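Product Review: Floleseck Round Basket for Household Plastic Film
Graltarport Residential Services, Kitchen Supplies
Sat 27 January

Residential Services was asked to review the Floleseck round basket before placing a further order for the shared kitchens at Grīnberga House. The basket is supplied by Dutadex and is sold for laundry, toys and general storage. Our interest was narrower. We wished to know whether it could serve as the collection point for carrier bags, bubble wrap and other soft packaging, which at present is stuffed into drawers or left beside the sink.

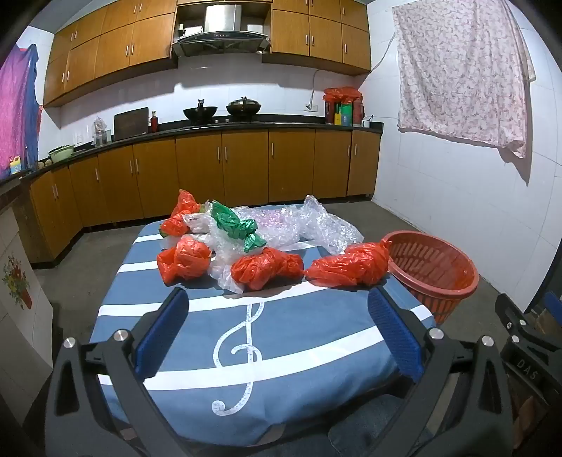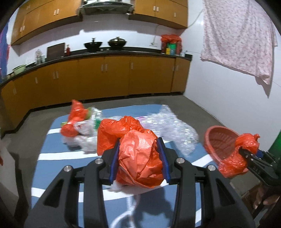
The red basket with plastic bags and bubble wrap.

The review covered carrier bags, which residents are asked to knot before storing, and clear wrap of the kind that arrives around dishes and small appliances. Both were placed in the basket as they came, without flattening or folding. Staff at Grīnberga House also used a basket in the ground-floor kitchen through the month of December, when deliveries are heaviest.

Capacity

The Floleseck held 66 knotted carrier bags before the pile rose above the rim. This is a satisfactory result for a basket that fits beside a table leg. Bubble wrap is a different matter. A single long sheet, put in as it is, springs open and fills most of the space, and anything placed on top tends to slide off. Rolled tightly and secured with a rubber band, the same sheet takes up very little room. Kitchens that receive many parcels should keep rubber bands close by or set aside a second basket for wrap alone.

Construction

The basket is molded plastic with a rolled rim. The rim is comfortable to grip, and reviewers found no sharp seams on it. The openings in the side let air through, a useful feature where bags have been rinsed and are still damp. They also let small scraps through. Torn corners of produce bags and the thin strips from parcel seals were found on the floor after most days of use, and staff would have preferred a closed base.

Stability

With only a few bags inside, the basket is very light and tips over easily. It was knocked on its side several times during the trial, usually by a passing foot or a chair being pushed back. Nothing was damaged and the bags were quickly returned, but the same complaint appears in all of the comment sheets from Grīnberga House. A flat tile placed in the bottom corrected the problem. The supplier may wish to consider a heavier base — the present one is the weakest part of an otherwise sound design.

Cleaning

Warm water and dish soap were sufficient. Grease settled in the openings and required a brush. Reviewers advise against the dishwasher, as the care label makes no mention of it and the basket is in any case too large for the lower rack of our standard machines.

Appearance

The red is strong and easily seen from across a kitchen, and residents learned quickly what the basket was for. Where carrier bags of a similar color are in use, a full basket is harder to notice than an empty one. Two residents asked for a gray version. Dutadex does not list one.

Rating

The Floleseck received 80 points out of a possible 100 under our standard scoring sheet for kitchen supplies. Points were deducted for stability and for the loss of small scraps. The supplier's warranty runs for 2 years and covers cracking of the rim.

Residential Services approves the basket for use in all 56 shared kitchens, on condition that a weight is placed in the bottom and that it stands clear of the walkway. Kitchens with narrow floors may decline it and continue with the wall-mounted sleeve. Orders should be entered on the usual supplies form under soft storage. Baskets already in use for laundry are not to be transferred to kitchens.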